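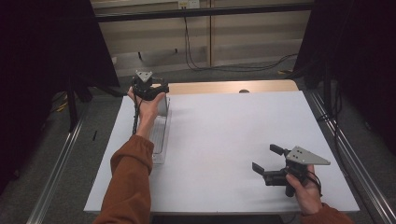 Ask Imelda Catacutan how her morning went and she'll answer with a number. On the day we talked it was 87, and it wasn't even eleven o'clock.

"Eighty-seven good ones," she says, laughing. "I don't count the bad ones before lunch."

She is talking about demonstrations: short recordings of a person doing a small job by hand, so that a learning system can work out how to do it too. Catacutan leads collection at Mangubat, a young company in Taltamstead that wants robot arms to handle the fiddly end of kitchen and lab work. Her team doesn't steer a robot to get its examples. They pick up a pair of hand-held grippers and do the task themselves.

"People expect joysticks," she says. "Then you hand them the grippers and they just start moving things! You can feel through the handle when you've got hold of something. After ten minutes most people stop looking at their own hands."

The current set is called Brindudier, after a street one of the engineers grew up on. It stands at 1,030 recordings, all of them tabletop jobs that take two hands – steadying a tray with one side while the other side reaches across, passing a cup over, lining things up. Catacutan's favorites are the slightly clumsy ones.

"If I miss and go back for it, I keep that. I love those. The first model we trained had only seen perfect pickups, and when it missed it would sit there closing its fingers on air. We added 77 recoveries and it started trying again. I yelled so loud that Ott came in from the hallway."

Ott Toom, who does the training side, remembers the yell. He also remembers throwing out 470 recordings in October, after a timing error left the left and right grippers out of step with each other. "She took it better than I did," he says. "She asked me which tasks they were and went to set up the table."

What makes a good demonstrator? Catacutan thinks about it for a while. Patience helps, she says, and so does being a bit bored by speed. Rodel Cabanatuan, her steadiest recorder, used to frame pictures for a living.

"Rodel never rushes the release. Everybody rushes the release. You've put the thing down, you want to be done, and you yank your hand away. The model learns that too, believe me."

Next up is pouring, which she has wanted to try for months. She has already started practicing at home with dry rice and kitchen tongs.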